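3.2 Collecting the grasp examples

All examples were gathered with the Plilon arm and its two-sided gripper, with a small camera fixed near the gripper so that the fingers stay in view during the whole grasp. An operator guided the arm by hand controller through each pick. We chose this over scripted motion because early scripted runs gave us many near-identical approaches, and a policy trained on them did poorly once the items touched each other.

The items were household and grocery goods in plastic packaging. They were put on a green work surface in loose groups, with no fixed spacing and no fixed direction. Bottles were often laid on their sides. Operators were told to pick the item named on the prompt sheet and to leave its neighbors where they were if they could. If a neighbor moved, the episode was kept and tagged as "disturbed".

Figure 3 shows a typical case. The target bottle lies next to other packages in similar yellow and orange tones, and the finger covers part of its label. Color alone is a weak cue in such a view, and we did not filter these episodes out.
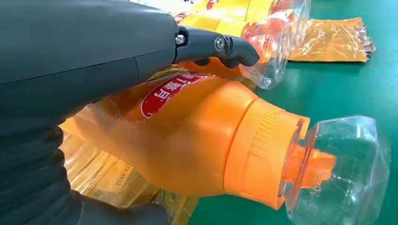
Figure 3. Wrist view of a grasp on an orange bottle lying on its side, with other packaged items close by.

Each episode was stored as one video stream, the joint readings and the gripper opening, all on a shared clock. Operators worked in blocks of 50 episodes and changed the layout between blocks. The full set has 2,000 episodes. Two of the authors watched every recording and removed those with dropped video or a missing gripper signal, leaving 1,869 for training and testing. Failed grasps were not removed. They carry their own tag and are used in the ablation in Section 5.

Labeling was done in Fornix. For each episode the labeler marked the first moment of contact, the moment the fingers stopped closing, and the release. Contact was the hardest of the three to agree on. The finger often hides the point where it meets the item, and clear or shiny plastic makes the edge hard to see. When two labelers differed, the earlier mark was used.

We also kept views in which the held item takes up most of the picture. In Figure 4 the bottle hides much of the room behind it, and its label is torn and wrinkled. A person's face and shelving with green crates are visible in the background. The grasp model receives such views whole, with no background mask. We tried a mask on the first 1,000 episodes, but it tended to cut away the thin parts of the fingers – the parts the model needs most. 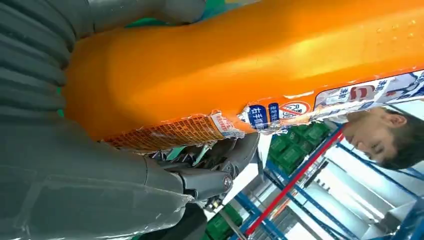 Figure 4. Wrist view with a large orange bottle held against the gripper fingers; the background is left unmasked.

Worn packaging stayed in the set. Items with torn film or creased labels were replaced only when they leaked or could no longer be held. The test split was made by layout block, so that no arrangement appears in both training and test data. Settings for the training runs are given in Section 4.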